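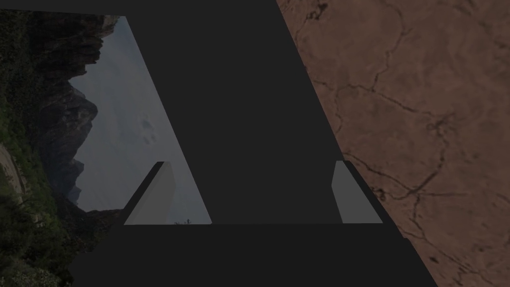 Spent the weekend moving my budget and bill payments from the Flotano app to Braralo. Notes for anyone thinking of doing the same. First, the look: Braralo's dark theme is a flat, very dark gray, and the menu button has no label or marking on it. It took me a while to find it. It's in the top left corner.

---

Import works by CSV only. Flotano lets you export up to 400 transactions per file, so I ended up with 4 files. Braralo took them all but read the dates in the wrong order on the first try. Set the date format before you import. You can't change it afterward without deleting the account and adding it again.

---

Categories don't carry over. Everything lands in "Other" and you sort it by hand or write rules. The rules are decent: payee contains this, amount over that. I wrote one for groceries and one for gas, and that cleared most of August.

---

Bank connections: my checking account at Morelli linked right away. The savings account at Ondell asked for a login code, accepted it, then asked again the next morning. Support says Ondell accounts need a new code every two days for now. I turned off syncing for that one and type the balance in myself.

---

Bill reminders are better than Flotano's. You get one two days before the due date and another on the day. You can mute a single bill without muting the rest – I'd wanted that for a long time.

---

Price. The free plan covers two accounts. If you have a credit card on top of checking and savings, you'll hit the limit like I did. The paid plan is monthly or yearly, and the yearly price is hidden behind a small link under the monthly one.

---

Things I miss from Flotano: the widget with the amount left for the week, and being able to split a receipt between categories on the phone. Braralo only does splits on the website.

---

Don't close the old account until you've checked your scheduled payments. I had one left in Flotano, the water bill, and it would have been dropped.

---

Everything above is as of 2022-10-31, on Android. I haven't tried the iPhone version. Keeping Flotano installed through the next statement, then I'll delete it.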